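I'd been after an interview with Jarngate for months, ever since they announced that their self-parking kit would go on sale without the word "self" anywhere on the box. The engineer who runs the parking software rang me at last on 5/15/20, from a kitchen with a very loud fridge, and asked me to leave the name out as the press office likes to have the say on that sort of thing. Fine by me!

First question, then. What is it called now?

"Guided parking," came the answer, with a bit of a sigh. "I argued for that. Sales wanted something with 'auto' in it, and I said, fine, you can take the phone call when someone gets out to buy a sandwich."

If you haven't followed this one, the kit is a set of sensors and a small control box that a garage fits to an older car, and it will steer you into a bay while you work the pedals. It costs £800 fitted. I'd read on a forum that the pedals bit was a legal dodge, so I asked.

"No, it's a money thing. To brake the car for you I need to be into the braking system, and on a twelve-year-old hatchback I don't want to be, and you don't want me to be either."

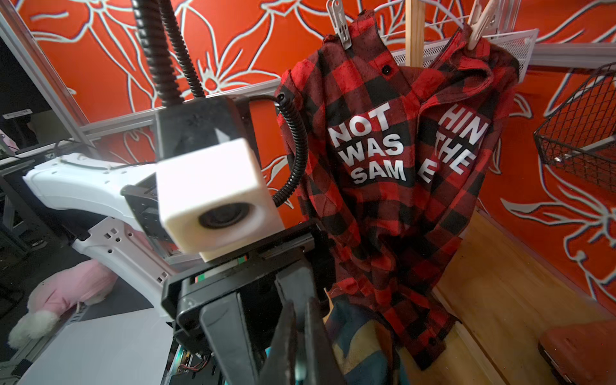 We got on to testing, and I have to say this was where the engineer really woke up (and where I stopped being able to type fast enough). Jarngate did most of its trials in a multi-storey in Garketti, on the top two levels, with the bay lines repainted in three widths. They logged 153 different parking jobs there, from easy ones with nothing on either side to a bay with a pillar on one side and a trolley shelter on the other.

"The pillar was horrible. Round pillars, painted grey, with grey concrete behind them. We had a run in August when the low sun came straight through the gap in the wall, and the car would line itself up beautifully with a shadow."

Did it hit anything?

"A cone. Several cones. I've got one under my desk."

I liked that. Most firms I talk to have never so much as brushed a cone, if you believe them. But I wanted to know what happens with an ordinary buyer at the wheel, on a wet evening, with a queue building up behind. The engineer said that was the part still being argued over in the office. 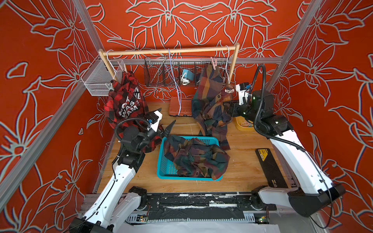
"People let go of everything. You tell them to keep a foot over the brake and they nod, and then the wheel starts turning on its own and they sit back and watch it like telly. So now it stops steering and beeps if you go over walking pace. Some testers hated the beep."

How bad is the beep? I got a demonstration down the phone, and it's pretty bad.

The sensors come from Joteck, who also sell them for reversing alarms on vans, and I asked whether that meant they were the cheap ones. There was a pause.

"They're the ones you can get spares for. If you clip a bollard, I want your garage to have a new one by the next morning."
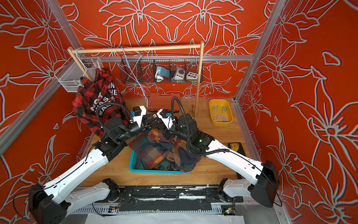

Two robot arms with their grippers together over a teal basket of plaid clothing.

My own car is a Lubis, so naturally I asked if the kit would fit it. It will, though not with a tow bar, which I have. The rear pair of sensors read the bar as a wall 30 centimetres away and the whole thing refuses to start. A fix is being written, with no date on it yet.

"I'd sooner say no to you now than have you ring me from a car park," said the engineer. 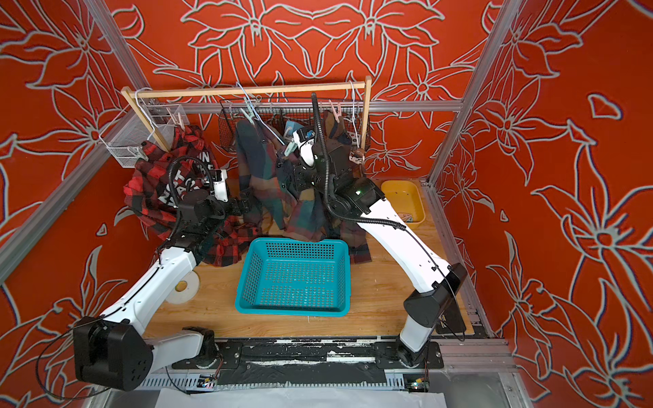
One gripper holds up a garment in dark green, navy and rust plaid.

Last thing I asked was whether they'd ever go the whole way and drop the driver. The engineer laughed and said to come back when they'd sold the first 100 kits, then had to go, as the fridge was making a new noise.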